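Subject: Re: [quilters] Sashing width for a scrappy sampler?
Date: July 2021

Hello everybody,

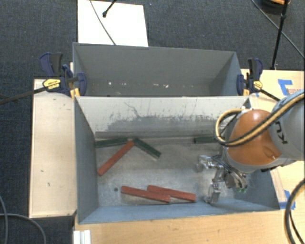
I have been meaning to answer this one all week, and then the tomatoes came in and you know how that goes. I've made two samplers with wide sashing and one with narrow, and I have feelings!

On the list, a member in Bramovby wrote:

> I have 24 blocks finished, all different, and some of
> them are pretty loud. Should I go with 1 inch sashing or
> closer to 3? My blocks are 12 inches except for a few that
> came up a little short. Also, do I need cornerstones?

With loud blocks I'd go wide, or at least two inches finished. My first sampler had skinny one-inch strips in a print I adored (a little Punevitz leaf, long out of print, and I'm still hoarding the last scrap of it), and from across the room the blocks all ran together like a crowd talking at once. My mother-in-law asked me very kindly where one stopped and the next one started. The second had wide strips in plain oatmeal and it still makes me happy every time I walk past the guest room.

As for the short blocks, please don't stretch them! I did that once and the border waved like a flag. Sew a thin strip around each one, press, and trim them all to the same size. If you use the oatmeal or whatever your sashing is, it will hardly show.

Cornerstones I love, mostly because they help me line up my rows. They're a fine way to use up scraps too. I cut mine from a bag of leftovers from the Châu swap last November and I still have over 128 squares in there, so if you'd like some, write me off list and I'll put an envelope in the mail.

One more thing, wash a bit of any red before you sew it next to something pale. I lost a whole corner of a baby quilt that way.

Do show us the layout before you sew the rows together. I always change my mind at least twice at that stage, and I like watching other people do it too.

Warmly, from a very hot porch in Barkano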